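Garment handling automation at Multumora

Multumora is a textile sorting and repair workshop. Used clothing comes in mixed bags, gets sorted, folded and sent out again. Since the Joltness project began, part of the folding work has been moved to two-armed robot stations. This article covers the stations and the changes for staff. For the sorting line see Vakulenko line.

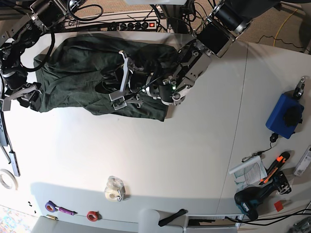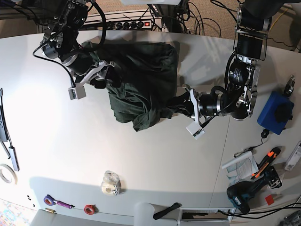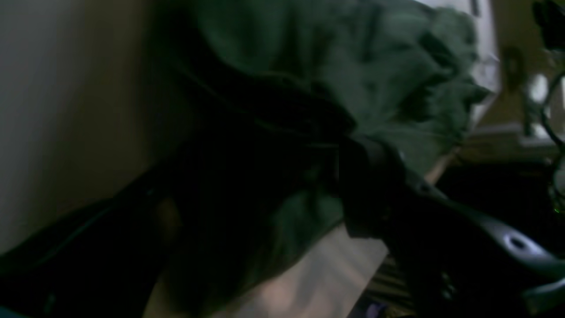
Dark green fabric in the robot's grippers.

Page last changed in December, 4:40 pm

Background
Folding at Multumora was done by hand, standing, in two shifts. Repetitive work, sore wrists, high turnover. The firm Usau was brought in to build a station that could pick a garment out of a heap, find an edge and lay it flat. Soft cloth is hard for machines — it never lies the same way twice, and a sleeve can hide under anything.

Operation
Each station has 2 arms over a table. One arm holds, the other looks for a corner or hem. A worker starts the run, watches, and steps in when the cloth bunches up. Stuck garments go to the hand table. Thick knits and anything with a lining are not sent to the robots at all.

Training the system took nearly 3000 recorded folds, most of them T-shirts and towels. Staff did the recordings themselves, in paid hours, after some argument over whether it counted as regular work. It does now.

Changes for workers
No layoffs were tied to the project. Two folding jobs were not refilled when people left. The rest of the crew moved to what the shop calls minding — loading, clearing jams, swapping finger plates, checking the finished stack. Larysa Hladun, shift lead during the changeover, wrote in the staff newsletter that her wrists were better and her patience was worse.

Complaints since then:
Waiting. Long stretches of watching, then several stops in a row.
Noise, minor.
Pay grade. Minders do small repairs but are still graded as folders. Talks on this are open.
Pace. Early on, the station count was put up on a screen next to the hand table count. Taken down after a month.

Newer staff tend to like the job more than older ones. Some long-time folders asked to stay at the hand table and were allowed to, tho the number of places there is limited. Training for minders is short, mostly learned beside someone who allready knows the station.

Safety
Hands stay off the table while the arms are powered. A stopped arm is not treated as a powered-down arm. Long sleeves have to be rolled and lanyards come off.

Status
Still a trial. Speed is below a practiced folder on most items, close on towels. A decision on more stations has been put off 2 times. Section needs update.

See also
Vakulenko line
Joltness project
Hand table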